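November, notebook, afternoon into evening

Picking up from the last entry, where I'd left the slice recordings in a bit of a mess. Good news first: the spike sorting finished! I ran it on the Sturnex box overnight with the new drift setting and it got all the way through without choking on the long file. 18 units from the hippocampal slice, of which I'd trust maybe half on a first look (the rest have that smeary waveform that usually means two cells glued together).

I went through the autocorrelograms one at a time. Three units have spikes inside the refractory period, way too many of them, so they're out. Unit 17 is a beauty, big clean spike, fires in bursts, and I'd love to build a whole figure around it, but Graciela Carrasco took one look and said it's probably two neighbors firing together. Grumble. She wants me to split it by amplitude and see if the bursts fall apart. I'll do that before I get any more attached.

Other thing from today: the perfusion. Flow was set to 3 mL per minute, same as always, but the baseline kept wandering in the first 20 minutes of every recording. I'd been blaming the amplifier (sorry, amplifier). Then I swapped the tubing between the heater and the chamber for the shorter Grurnley piece and the wander got a lot smaller. Not gone, though. I want to see it on two more slices before I tell anyone it's fixed.
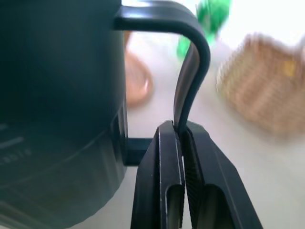
Also tried the low magnesium solution on the last slice of the day. Activity came up slowly, then there was this lovely slow wave rolling across the array from the CA3 side, over and over, pretty evenly spaced. I had the gain too high and clipped the biggest ones, so the amplitudes are useless, but the timing should be fine. Saved under the Ivia folder with "clipped" in the name so I don't fool myself later.

Yuan software note, for whoever uses the rig next: if you change the sampling rate while the preview is open, it keeps the old rate in the file header. Close the preview, change the rate, open it again. I lost one short test file to this and it took me ages to work out why everything looked slowed down.

To do:
Split unit 17 by amplitude, show Graciela.
Repeat low magnesium with the gain turned down.
Order more of the short tubing.
Re-plate the reference wire, it's looking dull.
Ask who has the good forceps.

Slices go in at 9 tomorrow, fresh solution is already in the fridge, top shelf.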